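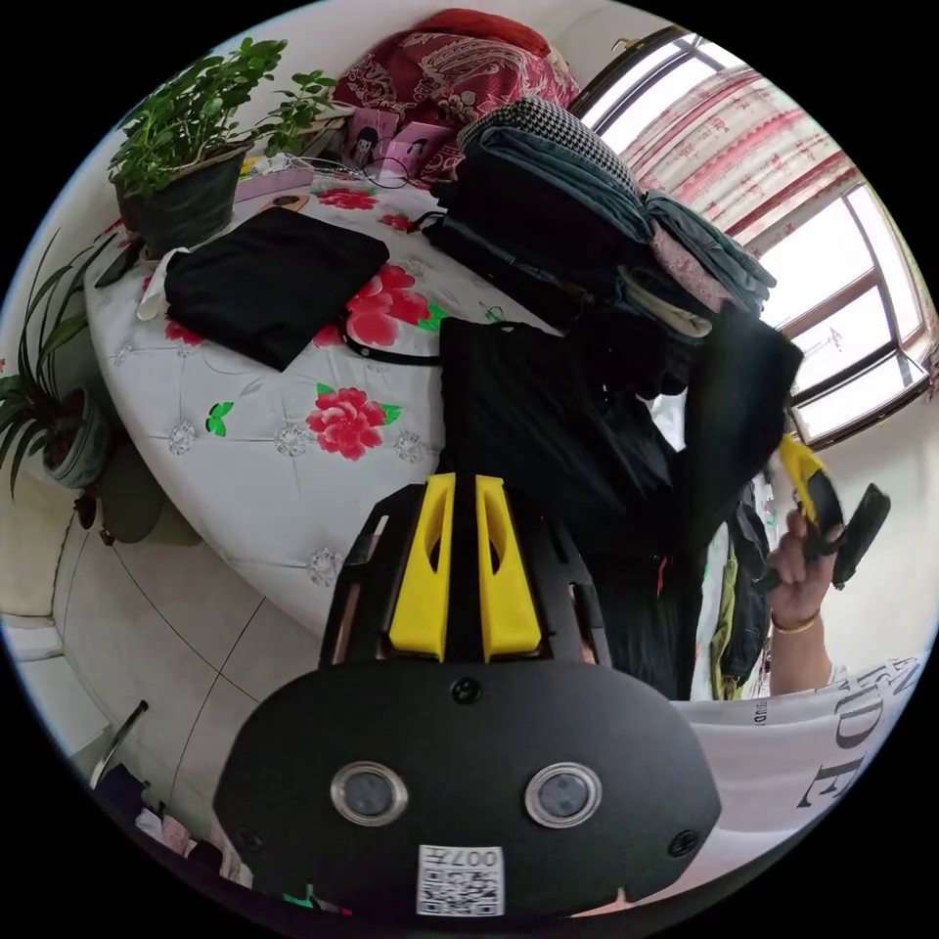
*Dark clothes piled on a bed, with folded jeans and a houndstooth piece near the top.*

# Sedbridge Clothing Exchange: Spring Meeting

Trevor Leclerc in the chair, 9 members present. Minutes of the last meeting were approved with one correction: the hall deposit was $30, paid in full.

## 1. Winter exchange

The winter exchange took in 317 items. Coats and children's boots went in the first hour. Leftover adult clothing went to the Brerkska shelter, which has asked us to call ahead next time.

Two people reported missing buttons and broken zippers. Agreed that donors will be asked to check fastenings at home. Black garments should be looked over in daylight, as lint and small stains are easy to miss.

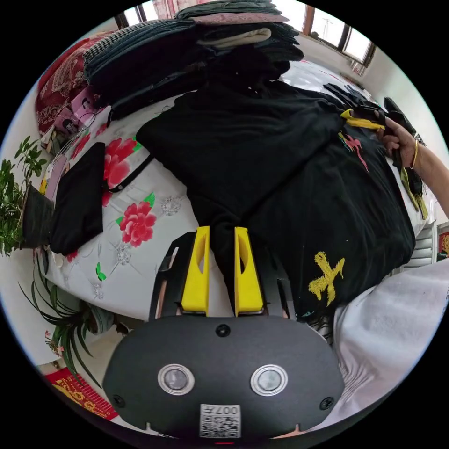

## 2. Hall for June

The Hedach Street hall is free for the June exchange at $300 for the day, tables included. The Ishida Room is cheaper but has no ramp. Motion to book Hedach Street, carried with one against.

## 3. Sorting at home

Sorters are still short of space. Members with a spare bed or large table can take bags for a week before the exchange. Sort by size first, then by type. Knitwear is to be folded, no hangers.

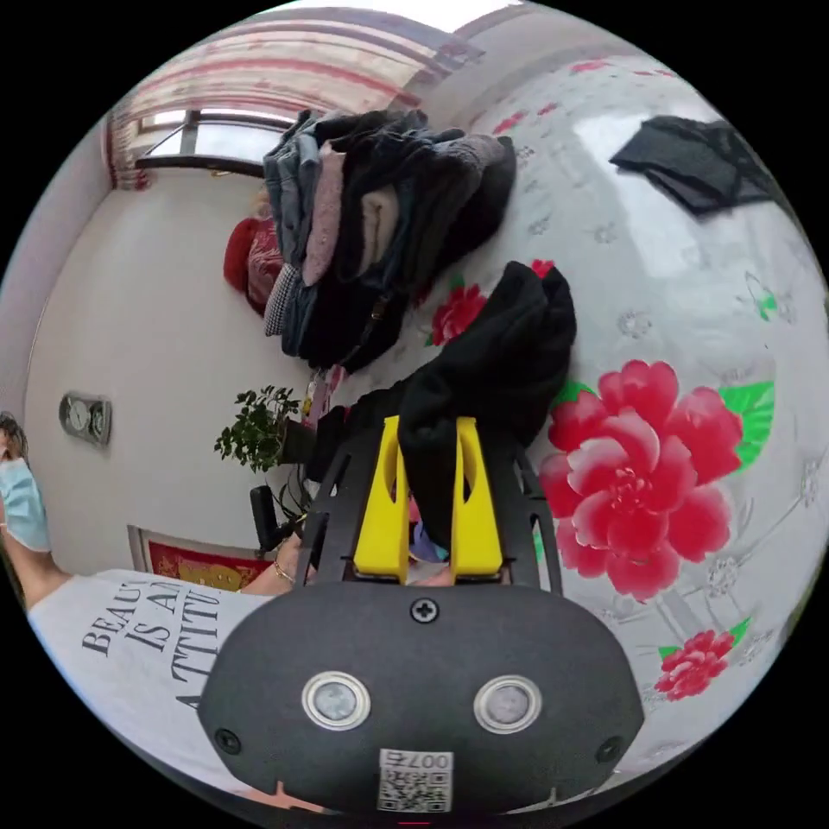

Page last changed: 31 Mar 2019

## 4. Other business

- The rail with the bent leg will be replaced before June.
- Request for a separate table for school uniforms. Left until the next meeting.
- Trevor to write to the shelter about drop-off times.

Meeting closed at 8:40 p.m.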